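Search this site Enter keywords Go

The Last Gray Brick

Last updated: 4 April 2020

Every company selling a sidewalk delivery robot has a story about the planner. The planner, you will hear, looks ahead, weighs thousands of possible paths and picks the best one, many times a second. Gikgate tells this story well. Its navigation software, Lanz, has been running on small wheeled couriers in the Hidasura district since December, and the company says those machines have finished 3,111 trips.

That number deserves a harder look than it has been getting. A trip, in Gikgate's bookkeeping, is any run that begins at a depot and ends at an address. If a remote operator takes over for a stretch in the middle, it still counts. I asked how many of the trips had gone from start to finish with no human hand on them. The company sent me a figure for a single test route: 811 runs, 800 of them without help. It would not break out the rest.

Eleven failures in 811 sounds small until you read the logs. I was allowed to see those, to Gikgate's credit. In 6 of the cases the robot stopped on an open stretch of road with nothing in its way. The perception module had marked a patch of paving as an obstacle, the planner had dutifully refused to cross it, and the machine sat there until somebody in an office pressed a button.

Hidasura is full of paving like that. Much of the district is residential lanes, block after block of them, and from a courier's height they are mostly ground. 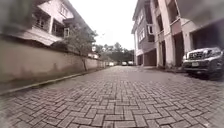
A brick-paved residential street seen from just above the ground, with a parked SUV at right and more vehicles in the distance.

A person walking down a street like this sorts it out without trying. There's a wall on one side, parking on the other and a long run of brick between them. Lanz has to build the same picture out of pixels, and it has habits. Joints between bricks can come back as edges. A dark parking bay can come back as a hole, or as free space to drive into, depending on which version you ask. The December release preferred holes. The current one prefers free space, which worries me more.

Gikgate's answer is a tool called Tukley, which replays recorded drives through new versions of the software before they go out. It is a sensible tool, and I wish more firms had one. But a replay can only tell you how the new code would have judged the old footage. Once the new planner would have turned left where the old one went straight, the recording has nothing more to say. The engineers I spoke with knew this perfectly well. The sales deck calls it "full validation."

Distance is the other soft spot. A car at the far end of a long lane is a few pale pixels, and the software has to decide whether it is parked or coming. Lanz handles this by assuming it is parked until several readings disagree. On a quiet street you can get away with that for a long time.

Gikgate wants to add a second district before the year is out. It should publish the takeover numbers for the first one before it does.

14 comments 37 shares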